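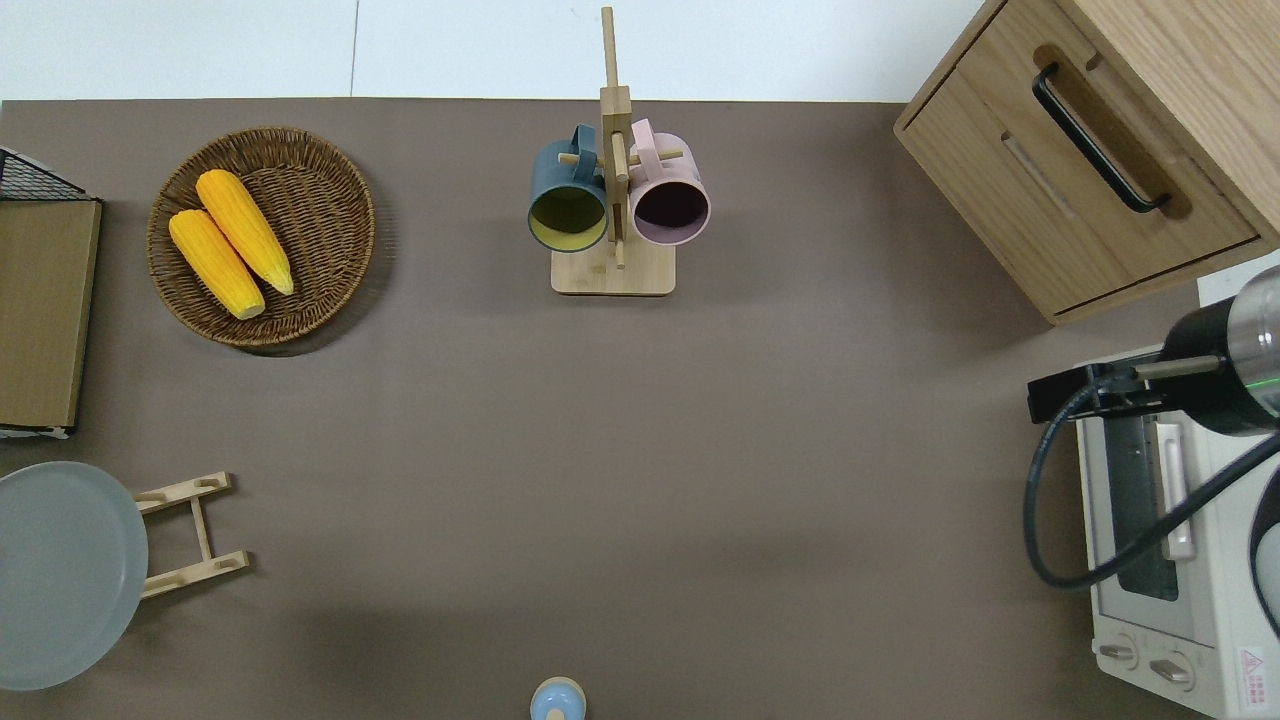 Teaching Kitchen Tasks by Hand and by Remote Control
Speaker notes, Wimero project review, Carkovow, June 12, 2022

Slide 1. Opening
Thank the hosts at the Sarmiento Institute and the Redix engineering group for their support during the first phase. State the scope of the talk: how a person shows a task to a robot arm, what is recorded while this happens, and what the project has learned about the quality of those recordings. Results on training will be presented separately in September.

Slide 2. The setting
The work is carried out at a tabletop furnished as a home kitchen counter. Items on the table include a mug tree with two hanging mugs, a woven tray holding two corn cobs, a toaster oven and a cabinet with a long bar handle. The arm reaches in from the side, over the oven. Point out that the middle of the table is kept open, as most tasks pass through it.

Slide 3. Showing by hand
In the first method the operator holds the arm near the gripper and moves it through the task. The motors are set to give way, and the joint positions are recorded throughout. New operators learn this method quickly. In our program the introduction takes 18 minutes.
The drawback should be stated plainly. The operator's hands and forearms enter the camera view, and the recorded images then differ from those the robot will see when it works alone. Fine wrist movements are also tiring to guide over a full session.

Slide 4. Showing by remote control
In the second method the operator sits away from the table and moves a small handheld controller, which the arm follows. The camera view stays clear. Training takes longer, and operators report that depth is hard to judge on a screen. The most common fault is closing the gripper too early. Allow time for questions on delay, which were raised at the last review.

Slide 5. Which method for which task
Lifting a mug from its peg calls for a tilt and a pull in one motion. Operators have preferred to show this by hand first and then repeat it by remote control. For moving a corn cob out of the tray, remote control has been sufficient from the start. Oven and drawer tasks remain under study. The path of the arm's cable must be checked before each of these, and the operator may stop the session at any point.

Slide 6. Data to date
The project has accepted 334 demonstrations from 6 operators. A further 32 were set aside during review. Reasons included dropped objects, long pauses and recordings that began after the arm was already moving. Rejected recordings are retained under a separate label and are not used for training.
If asked: the review is done by a second operator, working from a written checklist.

Slide 7. Next steps
Object positions will be varied more widely between demonstrations. The checklist will be revised to define a long pause, which reviewers have so far judged for themselves. Redix will supply a second controller for left-handed operators.
Leave this slide on the screen during questions. Written comments may be handed in at the registration desk.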